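Herkis Trials Results

Version 1.2, last updated Mar 10, 2025

Section scores from motorcycle trials competitions, collected by the Herkis group and kept as plain CSV files. The data covers club and regional events for the classes from beginner to expert. If you only want the final positions of one event, the website of the organizing club is faster. These files are for people who want to see how the points were lost, section by section and lap by lap.

What is inside

events.csv has one row for each event: name, venue, date, number of sections, number of laps, and a short text about the ground.
riders.csv has one row for each rider, with a rider number that stays the same in all seasons. Bib numbers are in scores.csv, as they change from event to event.
scores.csv is the big one. One row is one ride through one section by one rider.
penalties.csv holds time penalties and any other points given outside of the sections.

In total there are almost 3,000 rides from the Hitville and Trarkbridge series. The Hitville part is 900 rides and it was checked twice against the punch cards. The Trarkbridge part is larger and was checked only one time, so please expect a few mistakes there.

How the score is written

The column "points" can be 0, 1, 2, 3 or 5. A clean ride is 0. One dab is 1, two dabs is 2, and three or more is 3. A failure is 5, for example when the rider goes out of the tapes, stops where stopping is not permitted, or falls. Some clubs also write 10 for a missed section. We keep the 10 in the column "points_raw" and put an empty value in "points", so the averages do not become strange.
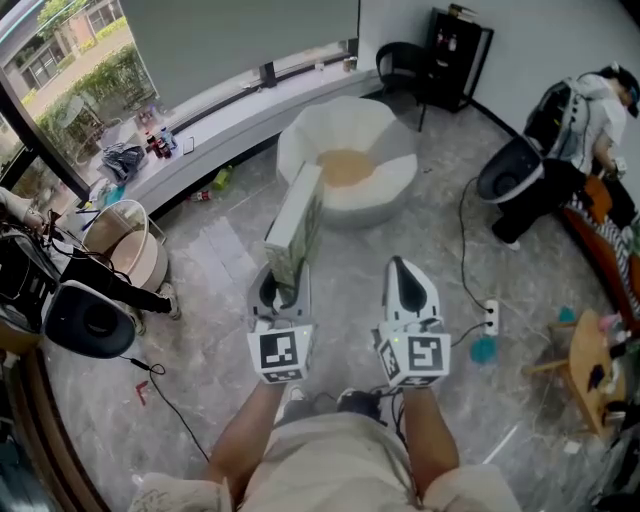

Stop rules are a more difficult matter. Trarkbridge changed from no-stop to stop-permitted in September, in the middle of the season. The column "rule" tells you which one was in use. Please do not compare the fives of the two periods without looking at it — the same section can look much easier only from the rule.

Known problems

Two riders with the name Zamfir are in the Hitville files. In the first version they were joined by mistake into one rider. They are now separated, with rider numbers 300 and 400. If you have downloaded version 1.0, please replace riders.csv and scores.csv together, not only one of them.

The section numbers are not always in riding order. At some venues the riders start at different sections to avoid queues, and the observers did not write down the time. So it is not possible to study tiredness from this data, although several people have asked.

The class names were different in each club. We mapped them to five common classes, and the original name is in "class_raw". The mapping for youth classes is my own decision and you may disagree with it.

Section 6 at the second Trarkbridge event was canceled after lap one. The lap one scores are kept in the file, but "counts" is set to 0.

Reading the files

All files are UTF-8, with comma as separator and a header line. Dates are year, month, day. An empty field means not known, and it never means zero. If you open the files in a spreadsheet program, please import "rider_id" as text.

License and contact

You may use and share the data for any purpose if you name the Herkis Trials Results and the version.

The files are maintained by Stela Roman. Aurelia Voicu typed most of the Trarkbridge cards and answers questions on that series. Corrections are welcome — send the event name, rider number, section and lap, and a photo of the card if you have it. Corrections without a card are added to notes.txt until a second person confirms them.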